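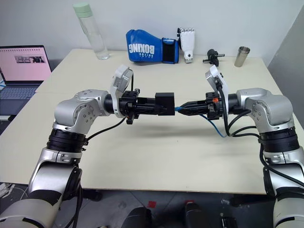 Yae Furukawa had expected more noise. She repeated this two times on the stairs at Brestard and once more in the bus home, and I think many in our group felt the same. We are used to the big machines in the press hall, where you must raise your voice to ask for a pencil. In the robot room at Brestard you could hear a person turn a page.

The visit in May was arranged by our club together with Fundby, who share the upper floor with Brestard and let us use their kitchen for the coffee. We were 11 members, which was the limit, and I am sorry for those who stayed on the waiting list. Mi-kyung Ban received us at the door and stayed with us the whole afternoon.

The main part was a demonstration of work with two arms. One arm alone can do a lot if the part is fixed in a clamp, she explained, but a cable is never fixed. It bends and it swings, and its end is seldom in the same place as the last time. Therefore one gripper holds the black block and the other one brings the end of the cable, and the two meet in the air over the table. For us it is a movement of one second, which we do behind the television without looking. For the arms it is slow work, and we were asked not to lean on the table during it.

Each arm has a sensor module at the wrist, white and set at an angle, and Mi-kyung Ban spent a good time on this point. She told us that they had tried first with only one camera above the table. The trouble was that the grippers hide the very place where you want to see something. With the modules at the wrists the view comes nearer, but then the two views must agree with each other, and this has cost the team 45 working days according to her own notebook. The program that brings them together is called Bisht. I asked what the name means and she said it was chosen before her time.

After the first round there were questions. Somebody wanted to know how often it succeeds. On the day before our visit they had made 100 trials for a customer, and she gave us the honest answer that she was not satisfied with the result and would not tell the number until the customer had it. I liked this answer. Another question was about the fingers of the gripper, which wear out, and are changed after around 900 closings. The price of a new pair was also asked, of course, by the same member who always asks for prices.

We also got to move an arm ourselves. In a special mode it becomes light and you can lead it with your hand, and it remembers the way. My way was not very elegant and the arm repeated it exactly, with the small stop in the middle where I had been thinking. Yae Furukawa was much better and was invited to do it again.

We finished with coffee and the plum cake from Fundby's kitchen. The talk there was mostly about repair work, and if such arms could be of use in a small workshop like ours. The opinion was divided. I believe that it is too early for us, but I would gladly see the same room again in one year.

The next visit goes to Porkisero, where they pack seeds by machine. The list hangs beside the tool cupboard as usual. Please write your name so that it can be read, and add if you need a place in a car. Strong shoes are required there, and long hair must be tied.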